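在家看电影，怎么看得更过瘾：客厅放映夜的一堆小窍门 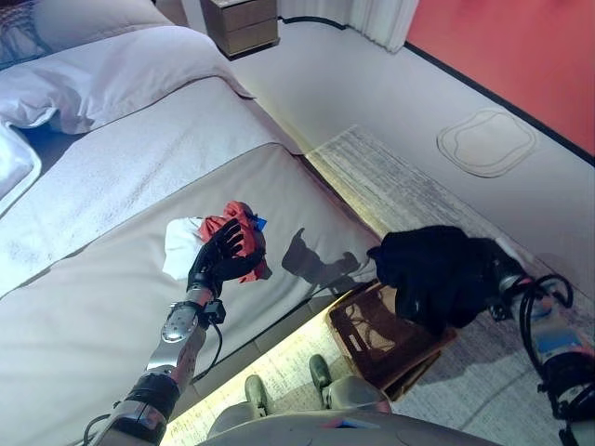

文／Kyu-ri Hyun　｜　居家与影音　｜　三月更新，补了爆米花和擦碟片两段

先交代一下我的情况：客厅不大，朝西，下午四点以后阳光直直照在墙上，投影机是二手的，音箱也是二手的，沙发坐久了中间会塌。就是这么个客厅，我在里面放了好几年电影，越放越上瘾！朋友来得多了，问题也问得多，机器怎么摆、爆米花怎么不糊、地毯上的黄油怎么办，回答来回答去，我索性都写下来。顺序比较乱，想到哪儿写到哪儿，挑你用得上的看就好。

一、光

画面发灰，先别急着换机器，先去看窗帘。我原来那副窗帘拉上以后顶上和两侧都漏光，漏得不多，可是一到夜戏就什么都看不清。后来我在窗帘杆两头加了弯头，让布绕回墙面，侧面的光一下子就没了。顶上那条缝用一块厚毛巾卷起来塞住，丑是丑了点，反正灯一关谁也看不见。

窗帘背面可以加一层遮光里布。我用的是Calloseck的，买的时候最大的顾虑是太重会把杆子拉弯，挂了两个冬天，杆子还是直的。里布不用缝，用窗帘钩直接和外层挂在同一个环上，洗的时候拆下来也快。里布的下摆比外层短一点点，白天拉开时不会露出来。

灯别全关。全黑的房间看一部两个多小时的片子，眼睛真的很累，散场开灯那一下更难受。在屏幕后面或者沙发背后放一盏暖色小灯，光打在墙上，不要直接对着人，也不要照到幕布。我那盏小灯塞在书架最底层，前面挡了一排厚书，露出来的光刚好够人看清脚下，去厨房拿饮料也不会踢翻碗。

机顶盒、音箱、插线板上的指示灯，有一个算一个，都很讨厌！蓝色的尤其刺眼。剪一小块黑色电工胶布贴上去就行，想留一点亮度就改用深色的便利贴。遥控器的接收窗千万别贴住，我贴过一次，折腾半天还以为电池没电。

二、墙和幕布

白墙可以直接当幕布，前提是墙面平。关了灯，拿手电筒贴着墙斜着照过去，鼓包和刷痕全都会显出来，找最平的那一块投。有小坑的地方补一点腻子，干透以后用细砂纸轻轻磨，再拿半干的布擦掉粉。

用床单的朋友，请把它绷紧。皱褶在静止画面上看着还好，镜头一横移，人物的脸就像水波一样晃，再感人的戏也要笑场。我的做法是上下各穿一根木棍，上面那根挂起来，下面那根的重量自然把布拉平。床单提前熨一遍，趁还有点余温就挂上去。布太薄会透光，背后再衬一层深色布，黑的地方会沉下去很多。

真正的幕布脏了，用干的软毛刷从上往下扫，别来回蹭。有手印的话，用拧得很干的微纤维布，沾一点点清水按压。酒精、玻璃水、橡皮都不要碰，涂层掉了就补不回来了。

三、投影机的摆法

投影机尽量正对着幕布摆。梯形校正方便是方便，但它会牺牲画面的细节，字幕边缘也容易毛。我宁可多花点时间垫书，垫到画面方方正正为止。垫的书选硬壳的、同样大小的，软皮书会慢慢往下陷，电影放到一半，画面也跟着歪。

垫好以后，在桌面上用美纹纸胶带把四个脚的位置标出来。下次拿出来直接对着胶带放，省下的时间足够再爆一锅玉米！胶带半年换一次，太久不撕会留胶。

散热口前面留出空，别贴着墙，也别塞进柜子里。滤网我每隔二十场左右拆下来清一次，用吹气球吹，再用软刷刷，吹的时候拿到阳台上去，不然灰全回到沙发上。关机以后等风扇自己停了再拔电源，这一条是借机器给我的Tihomir Vidmar反复叮嘱的，他那台旧机器就是被急急忙忙拔坏的。

镜头上有灰，先吹，吹不掉再擦，擦用镜头纸，从中间往外转着圈。用衣角擦的习惯，改了吧。

四、声音

说到这个我就兴奋，因为声音是花最少的力气、变化最大的地方！

音箱先从地上拿起来。放在地板上，低音会闷成一团，对白像隔着一堵墙。垫到和坐着时耳朵差不多高，两只音箱稍微往里转一点，朝着沙发中间那个位子。就这么一挪，台词立刻清楚了。音箱底下垫几块切开的瑜伽垫，桌子不会跟着嗡嗡响，楼下邻居也会感谢你。

房间里有回音的，拍一下手听听，要是有那种叮叮的尾音，就加软的东西：地毯、毯子、厚窗帘，书架也管用，书摆得参差不齐效果反而好。玻璃茶几在看电影的时候铺上一块桌布，这个很多人不信，试过的都留着桌布了。

对白听不清、爆炸声又吓死人，到音箱或者播放软件的设置里找“夜间模式”或者“动态范围压缩”，打开。晚上十点以后我一律开着。我用的播放软件叫Clistance，这个选项藏在音频菜单最底下，字很小，我找了一个星期。

声音和嘴型对不上，多半是蓝牙的延迟。能接线就接线，接不了就去调音频延迟，挑一段有人关门或者拍桌子的戏，反复放，慢慢调到手落下的同时听见响声。用说话的镜头调很容易调过头。

五、字幕

看外语片，字幕放在哪里、多大，真的会影响一整晚的心情。坐在后排的人看不清，就会一直问前排的人刚才说了什么（我家就是这样）。

字号宁可大一号。颜色选浅黄或者浅灰，纯白在暗场里太刺眼，看久了满眼都是字的残影。加一条细黑边，遇到雪地和白衬衫的镜头也不怕。位置往上提一点，让前排的后脑勺挡不住。

外挂字幕一定要提前试！开头对得上，不代表结尾对得上。我的习惯是开头看一小段，中间跳着看一小段，临近结尾再看一小段，看结尾那段的时候把声音关掉，眯着眼睛只看字的出现和消失，免得给自己剧透。

六、爆米花

终于到吃的了！

锅要厚底、有盖。油铺满锅底薄薄一层就够，先丢两三粒玉米进去，盖上盖子，等它们爆开，说明油温到了，再把剩下的倒进去，铺成一层。倒完以后离火停半分钟，让玉米都热起来，再放回火上，这样会爆得特别整齐，剩下的硬粒也少。

盖子留一条小缝让水汽出去，爆米花才脆。听声音，从噼里啪啦变成一下、一下的时候就关火，别贪那最后几粒，糊味就是这么来的。倒进一个大碗，不要闷在锅里。

盐要细。粗盐挂不住，全落到碗底，最后那一把咸得人直皱眉。家里只有粗盐，就用擀面杖在保鲜袋里碾一碾。想要黄油味，把黄油小火熬到水分跑掉、奶渣沉底，只用上面清亮的那部分，淋上去爆米花不会发软。淋的时候分几次，淋一点，颠一颠。

我最近迷上的是海苔碎加一点点白糖。Jadwiga Makowska喜欢撒烟熏辣椒粉，香是真香，不过手指会染红，拿遥控器之前记得擦。

生玉米粒放在密封罐里，放在阴凉的柜子里。放得太久太干的玉米爆不开，可以往罐子里加一小勺水，盖好摇匀，放两天再用。放冰箱反而更容易干，我吃过亏。

七、别的零食和饮料

选零食，第一看声音。安静的文艺片配薯片，那简直是灾难！换成奶酪块、葡萄、软饼干、毛豆都好。包装袋会沙沙响的，开场前全部拆开倒进碗里。动作片就随便啦，想嚼什么嚼什么。

碗选矮的、底宽的，放在毯子上不容易翻。每个人一只小碗，比传一个大碗省事，黑灯瞎火传来传去，总有一次会接空。

饮料用带盖的杯子，或者干脆用洗干净的玻璃果酱瓶，盖子上戳个洞插吸管，边缘用砂纸磨一下免得刮手。冰块提前冻好，冻大块的，化得慢，也没有小冰块那种哗啦哗啦的响声。热饮装进保温壶放在沙发边的托盘里，谁想喝谁倒，不必有人为了烧水错过一整段追车戏。

托盘底下贴两条防滑垫，剪一截铺抽屉用的那种就行。

八、坐的地方

沙发塌的那一块，坐垫下面塞一块薄木板，边角包上旧毛巾，能撑好一阵子。坐垫每个月翻一次面，左右也换一换。

加座用地垫和靠枕，靠着沙发前沿放，让坐在地上的人背后有个支撑。靠枕芯瘪了，放到太阳底下晒，晒完趁热拍，会鼓回来不少。后排用高一点的餐椅，椅脚套上旧袜子或者毡垫，中途起身也没声音。

毯子多备几条，人不动的时候比想象中容易冷。平时卷起来竖着放在篮子里，拿一条不会带倒一摞。绒毯洗的时候不加柔顺剂，绒会倒，吸水也变差，晾到半干时抖一抖，手感就回来了。

九、线

地上的线是放映夜最危险的东西，黑着灯绊一跤，人和机器都遭殃。能沿墙走的沿墙走，必须横过通道的，用布基胶带整条压住，或者拿一块小地毯盖上，地毯的四个角也要贴牢。

每根线的两头都贴标签，写清楚接哪里。我用的是面包袋上的塑料夹，拿油性笔写字，夹在线上，不花钱又好认。多余的线绕成大圈，用魔术贴绑住，别打死结，也别折得太紧，接头那里最容易断。

插线板不要叠着接。投影机、音箱、播放机接在一块质量好的上面，爆米花机、电热水壶这种大功率的，回厨房去插。

十、碟片

我还在买碟，而且越买越起劲！纸盒和小册子拿在手里的感觉，别的东西替代不了。

擦碟从中心往外缘直着擦，绝对不要绕圈，绕圈擦出来的划痕顺着轨道走，机器最怕这个。先用清水冲掉沙粒，再用一滴中性洗洁精，手指指腹轻轻抹，冲净，用不掉毛的布吸干。Bang这部片子我收的是旧货摊上的一张，卡得没法看，洗完一遍就顺畅地放到了片尾，把我高兴坏了。

碟盒竖着放，别太挤，也别靠暖气。盒子中间的卡爪断了一两个还能用，断多了就换盒子，空盒子很便宜，封面抽出来插进去就好。封面受潮起皱的，夹在两张白纸中间，上面压几本厚书，放一个星期。

书架上的排法各有所好，我按心情排：想哭的一层，想笑的一层，下雨天看的一层。找起来慢，但是每次找的时候都会翻出一部忘掉的，当晚的片子就换了。

十一、油渍、饮料渍、口香糖

黄油掉在布沙发上，先用勺子背把固体刮掉，再撒玉米淀粉，厚厚盖住，等它吸油，看完电影再吸掉。还有印子，就用一滴洗洁精加温水，从外往里按，再用清水按一遍。用力搓会把油推进纤维里。

可乐洒了，干布吸，吸到布上没有颜色为止，然后才上水。红酒也一样，吸干以后撒盐，或者倒一点气泡水再吸。任何清洁剂，先在沙发背面不显眼的地方试一小块。皮沙发和丝绒沙发看洗标，这篇里的办法不要直接套。

口香糖拿冰袋敷硬了再掰，巧克力也是先冻再刮。爆米花的硬皮卡在沙发缝里，吸尘器换上扁嘴，嘴上套一只旧丝袜，耳环、硬币都会被拦住，运气好还能找到丢了的笔帽。

遥控器沾了油，取出电池，用棉签蘸一点点酒精擦按键四周，干透再装回去。

十二、选片和中场

选片比爆米花难多了！我们的办法是轮流，轮到谁谁说了算，别人可以抱怨，但是要看完。轮到Jong-dae Ma那次，他选了一部只有84分钟的黑白喜剧，我本来兴趣不大，结果笑得肚子疼，散场以后又倒回去把餐厅那场戏看了一遍。从那以后我特别偏爱短片子，吃完饭开始，看完还有力气聊天。

片子长的话，安排一次中场，7分钟刚刚好，够上厕所、够添饮料，又不至于让大家掏出手机看入迷了。暂停的位置提前挑好，挑在一场戏刚结束、下一场换了地点的时候。中场灯光别开到最亮，不然眼睛又得重新适应。

手机放进门口的篮子，等电话的人把手机调成震动，扣着放在自己腿边。震动的手机放在木头茶几上，声音比铃声还大。

有小孩子一起看，把音量降低一档，开头吓人的预告跳过去，让他们坐在靠门的一边，困了好抱走。

十三、夏天搬到院子里

去年我在Wuscombe住的那阵子，Tracey Stockdale家有个小院子，我们把整套东西搬了出去，太开心了！记几条，免得今年又忘。

天没有黑透之前投出来的画面淡得可怜，别急，先吃饭，先放音乐。幕布下摆一定要压住，有一点点风就会鼓成船帆，我们用装了水的瓶子绑在四个角上。音量比室内开大，但是音箱要朝着房子，背对邻居，事先打个招呼，顺便请他们过来坐。

驱蚊的东西提前点上，放在上风口，离幕布远些。投影机的光会招小飞虫，在离座位远的地方另外放一盏亮灯，能引走一部分。入夜后草地会起露水，坐垫下面铺一层防水布，机器看完马上收进屋，罩子等它凉了再套。

延长线用户外专用的那种，接头别落在草上，架在一块砖或者一只倒扣的花盆上。院子里的台阶边缘贴一条浅色胶带，散场的时候大家看得见。

十四、散场以后

碗先泡上，爆米花锅趁还有余温倒热水，油一擦就掉。窗户打开一会儿，黄油味留过夜会发腻。毯子抖一抖，搭在椅背上，第二天再叠。

我在冰箱门上贴了一张纸，写看过的片名，旁边让大家随手写一句话，贴满一张就换一张，旧的夹在碟架边上。字写得最潦草的那几行，往往就是最好看的那几部。

下一次更新打算写写怎么修吱吱叫的幕布卷轴，我那根正叫着呢，上了一点缝纫机油，好一些，还在观察。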